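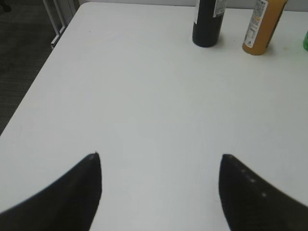
Opening. The talk covers dried beans from sorting to storage, with most of the time going to the soak and the simmer. Say early that the method is for common beans (pinto, navy, black, kidney) and that lentils and split peas follow different rules. Start with sorting. A large white tabletop like the one on the slide is a good surface for it: small stones and shriveled beans show up against white, and there is room to spread the batch one layer deep. Navy beans are the exception. Sort those on a dark tray.

Slide 2. Age of the beans
Cooking time depends on age more than on variety. Old beans have firmer cell walls and take up water slowly. Storage in a warm cupboard speeds this up. The package date gives the packing month at best, not the harvest. Advise the audience to buy from a shop with steady turnover and to write the month of purchase on the jar. Mention the Kang store here: its bulk bins are refilled from one sack at a time, so a bag bought there cooks evenly. Mixed lots do not. A pot with some beans split and others still chalky is usually a mixed lot.

Slide 3. The test batches
State the setup before giving any results. Five batches of pinto beans, all from the same sack, 568 g dry weight each. Same pot, same burner, same tap water. One variable changed per batch: no soak, plain soak, salted soak, salted soak with baking soda, and salted soak with vinegar added at the start of cooking. Soaks ran overnight in the refrigerator.
The pot is a Ramon enameled Dutch oven with the lid set ajar. If asked, a heavy stainless pot works but needs a lower flame and more frequent checks of the water level.

Slide 4. Results
No soak: 116 minutes to tender. Many split skins.
Plain soak: faster, fewer splits, skins slightly tough.
Salted soak: faster again, skins soft and mostly whole. Preferred batch.
Salt and baking soda: fastest. Insides went past creamy to pasty, and a soapy taste was noted. Suitable for refried beans or dip, in a small dose.
Vinegar at the start: still firm when the unsoaked batch was done. Cooking was stopped.
Pause on the last line. This is where recipes with tomatoes go wrong. Acid goes in once the beans are already tender. The same applies to molasses, which is mildly acidic and carries calcium.

Slide 5. Salt
Expect an objection. Many people were taught that salt keeps beans hard. Salt in the soaking water replaces part of the calcium and magnesium in the skins with sodium, and the skins soften sooner. Drain and rinse after soaking, then salt the cooking water lightly. Adjust at the end, after tasting both a bean and the broth.

Slide 6. Hard water
Skip if short on time. Calcium in the water has the same firming effect as calcium in molasses. The Skusasus site was the hardest water we cooked with, and the kettle there needed descaling every month. For kitchens of that kind, use filtered water for the soak as well as the simmer.

Slide 7. The simmer
Bring to a full boil first. For kidney beans this step is a safety matter: they contain a lectin that low heat does not destroy. Soak, discard the water, boil hard for at least 10 minutes, then reduce. A slow cooker alone does not get hot enough. Repeat this sentence.
After the boil, hold at a bare simmer with the beans covered by an inch of water. Top up from a hot kettle. Test for doneness on three beans from different parts of the pot. All of them must be soft through the center.

Slide 8. Storage
Cool quickly in shallow containers, in their broth, and refrigerate. Use within a few days. For freezing, leave headspace and keep the beans covered with liquid. Drained beans dry out and crack in the freezer.

Handout
The one-page table is the version used in the Sererero evening classes, with the soda column corrected. Amounts are by weight. Cup measures are in the footnote for those without a scale.

Likely questions
Pressure cookers: yes, same soak, natural release, fill no more than half.
Quick soak: acceptable, more splitting.
Kombu or epazote in the pot: fine for flavor. Not tested for anything else.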